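I have been taking computers apart for a living since before my daughter was born, and she can drive now, so when people at family dinners ask me whether the robots are coming for my job I feel I ought to have a better answer ready than a shrug and another helping of potatoes. The short answer is that one of them came in October, it works at the bench next to mine, and I still have the job. The long answer is this post, and I apologize in advance to those of you who only come here for the tomato updates.

For newer readers, I work at Leckie, where we take in old office computers from companies and school districts. Some get fixed up and sold, and the rest get stripped so the parts and metals can go their separate ways. On a normal shift we get through 80 machines between us. You open the case, you pull the memory, the cards and the drives, you take out the processor if there is one, you sort everything into bins, and you reach for the next one. It is pleasant work if you like radio and don't mind dust. It is hard on the thumbs.

The thumbs were how it all got started. Sunee Inthanon, who has the bench across from me and is the fastest person I have ever seen with a memory latch, was off for 3 weeks last winter with her wrist in a brace. When she came back she told our manager, Roland Garside, that somebody had better think of something or she was going to go sell flowers. Roland is a man who listens, slowly. He went away and thought, and some months later we were all called into the break room to hear about the Werik arm.

I won't pretend the mood was good. Roland had brought donuts, and when Roland brings donuts you check your pay stub. He told us there would be no layoffs and that he would put it in writing, and he did, and it is taped to the refrigerator to this day with a coffee ring on it. Even so, I drove home that evening doing sums in my head, the mortgage and the car and so on, and I was short with my husband over something silly to do with the recycling.
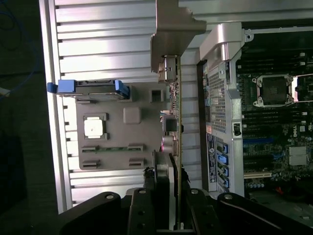
Orathai Noiphan

So what does a day look like now? I still do the opening up, because no two makers put their latches in the same place and a case that has been kicked under a desk for years will not open the way it did when it was new. I look inside and decide what kind of machine I've got and whether it is worth saving. Old Dell workstations like that one are among my favorites, with the ribbed metal side and the blue latch, and an empty processor socket means one less thing to fuss over. Then the arm takes its turn at the dull part, the gripping and pulling, over and over, which is exactly the part that did in Sunee's wrist.

It is slower than we are. I want to put that down plainly, as I have read a lot of articles by people who have never waited for a robot to make up its mind about a screw. In its first week it dropped so many parts that Baptiste Lemaire put a folded bath towel under it – a yellow one, from home – and the towel has stayed. But it doesn't get sore, and by two in the afternoon, when the rest of us are rubbing our hands and talking about supper, it is going along just as it did at eight in the morning.

What has changed the most for me is the amount of talking. I used to go a whole morning without saying much beyond "pass the side cutters." Now Valentin Coste, who looks after the arm and is young enough to be patient with it, comes by and asks me things. How do I know a latch is about to snap? Why did I go in from the left? I had never put any of it into words, and it took me a while to find them (you feel it in the plastic, a sort of softness, and then you stop). He writes it all down in a little notebook. I'll admit I was suspicious of that notebook. It is a strange feeling to be asked to hand over what your fingers know, and I told Roland that if my fingers were going to be teachers they ought to be paid like it. We got a raise in the spring, a small one, and I bought new tires.

Not everyone is happy, and I don't think they are wrong. Sunee likes having her wrist back but misses the speed, the rhythm we used to get into when the whole row was going. She says working beside the arm is like dancing with somebody's uncle. And the promise on the refrigerator says no layoffs, but it says nothing about hiring, and when one of the evening people retired the spot was left open. I noticed that. I asked Roland about it, and he said he would get back to me, and I am still waiting, Roland, if you read this.

Anyway, my thumbs are better. I can open a pickle jar again, and I have gone back to knitting in the evenings, a gray cardigan that I had put away half finished. The second sleeve is coming along. Tomatoes next time, I promise, as the green ones on the windowsill have finally started to turn.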